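Household and Consumption, week 2 – notes
6 Oct 2025

Reading for today was the Ikeda chapter on kitchens, plus the short piece by Garba. If you haven't done Garba yet do it before the seminar, it's 21 pages and quick.

Picking up from last week: why do people replace things that still work? Three answers on the board, none of them great by itself. Wear. Fashion. Moving house. Zainab Akinola asked about gifts – good point, goes under moving house for now (weddings, new flats).

Ikeda's argument. The kitchen stops being a workroom and becomes a room you show to visitors. Once that happens the things in it have to look right together. Before that, a pan was a pan. She dates the change by looking at sales catalogues, mainly Veston, and at what gets put away in cupboards versus left out on the side. Note she only has catalogues. Catalogues tell you what firms hoped to sell, not what was in anyones kitchen. Keep that in mind for the essay.
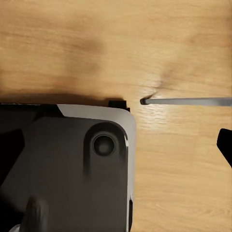
Garba comes at it from the other end. Household diaries from Drotby, nearly 500 of them, kept over one July. People wrote down what they used, what broke, what they lent out. Lending is the suprise. A lot of goods in the diaries sit in one house and get used in several. So ownership per household (the usual figure) tells you less than you'd think about use.

Problems with diaries:
– people who keep diaries are tidy people
– one month only, and a summer one, so nothing on heating, not much baking
– children's use hardly shows up

Term to learn: "settled goods". Garba's word for things that have a fixed place in the house and stop being noticed. Opposite is "passing goods". Don't mix this up with durable/non-durable, that's about how long it lasts. A broken clock on a shelf is settled. A good ladder that goes up and down the street is passing.

Repair – ran out of time, so read Ezeani pp. 2 onwards and we'll start there. Look for the bit on the Okeke repair shop and who paid for parts.

Essay: 2000 words, pick either Ikeda or Garba and say what their sources can't show. Footnotes don't count. Hand in to Olumide Tamuno, not to me. Seminar groups same as last week exept Group B, now in the Lomach room.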